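The Arm at Bench Four: Pictures and Grumbles from Pivville 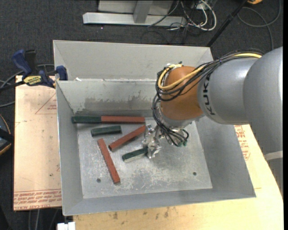 The KUKA arm at the bin, metal fingers on one of the green blocks. Three green, three red, and plenty of scratches on the floor of the thing.

I sort parts for a living, or I did until January, when my job title at the Pivville works became "cell attendant." The pay is the same. Radka Hodžić asked me to put something on the staff page about the new picking bench, and she said it didn't have to be cheerful, so I took her at her word.

The pitch, for anyone who missed the Saturday meeting: Sundgate sells us a picking cell, the cell takes over the dull reaching and lifting, and the people who used to do the reaching and lifting move on to "higher-value tasks." I asked for a list of the higher-value tasks. I'm still waiting on it.

What we have so far is a trial with blocks. The blocks stand in for parts. They have square corners and flat sides and they come in two colors. Our real parts come in oily, tangled, and sometimes in the wrong tote altogether, and I would like to see that tried before anybody redraws the shift plan.

The target for the trial is 400 picks a shift. Angelica Galang used to do about 1000 by hand on a decent day and still had time to pull out the bad castings. The answer I get is that the arm doesn't need lunch. Fair enough. It does need Eleni Stan, who was hired to look after it, and Eleni eats lunch.

Then there are the stops. Jasmina Nedeljković keeps the log, and she wrote down 127 of them in the first month. A stop means the arm quits and waits for a person to clear it. I was that person for most of them. You can't really do other work while you wait for the next one, and you can't sit down either, so you stand next to the bench and watch.

Some things I'll give it. My shoulder is better. Leaning over the side of a deep bin all day is bad work, and I don't know anyone on the floor who wants it back exactly as it was. Valbona Ionescu, who has been here longer than any of us, told me she'd trade the leaning for the standing any day of the week. She also said she'd like to be asked first – and so would I.

What bothers me more is the knowledge going missing. When you sort by hand you notice that a batch feels light, or that the edges are rough again, and you walk over and tell somebody. The Đorđević order was caught that way last year, 156 bad pieces, by a person with gloves on. I asked the Sundgate people how the cell would have caught it and was told that inspection is a separate module. Separate price, too.

Questions about the trial go to Radka. Complaints about this page can come to me. I'm at the bench until two, and after that you'll find me over in the Poltgate building, where they still sort by hand.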